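Keeping the household computer free of unwanted extras

Most of the rubbish that builds up on a home computer comes in with something else. You download a free video player or a recipe organiser, click Next a few times, and the next morning the browser opens on a search page you have never seen. The tips below are for Windows and take one evening.

Before you install

Get programs from the maker's own site. Download portals often put their own installer around the file, and that installer is where the extras are. If the file you saved is called something like "setup_manager" and you asked for a photo viewer, delete it and look again.

Choose Custom or Advanced when the installer offers it. Express installation accepts every offer on your behalf. Read each screen and untick anything that mentions a toolbar, a shopping helper, a new tab page or a "recommended" search engine. Watch for the grey Decline button, which is often made to look as if it can't be pressed.

Clearing out what is already there

Open the list of installed apps in Settings and sort it by date. Look at what arrived on the day the trouble started. On our family laptop the culprit was a coupon finder called Usell, and a second program, Potudora, had come in with it seven minutes earlier. Both had to go. When we removed only the first, it was back after a restart.

Write down the name of each thing you remove. A notebook by the computer is fine. If something stops working later you will know where to look.

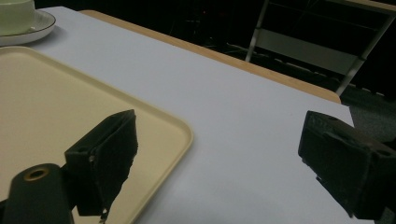

Next, go through the browser. In the extensions page, remove anything you didn't add yourself, and do it for each browser on the machine, including the one you never use. Then check three settings: the home page, the default search engine, and the page shown in a new tab. Set them back by hand.

Look at the shortcut too. Right-click the browser icon, choose Properties and read the Target line. It should end with the program name and a closing quotation mark, if there is one. A web address tacked on after that will bring the unwanted page back every time.

Notifications are a separate matter. Under site permissions, block every site you don't recognise. Henrike Reuter wrote in May to say she had 40 of them on her list, and that clearing it stopped the pop-ups in the corner of her screen.

Last of all, run a full scan with your antivirus and restart.

Keeping it that way

Give children a standard account without administrator rights. Let updates install themselves. Copy your photos to an external drive before any big clear-out, and unplug the drive afterwards.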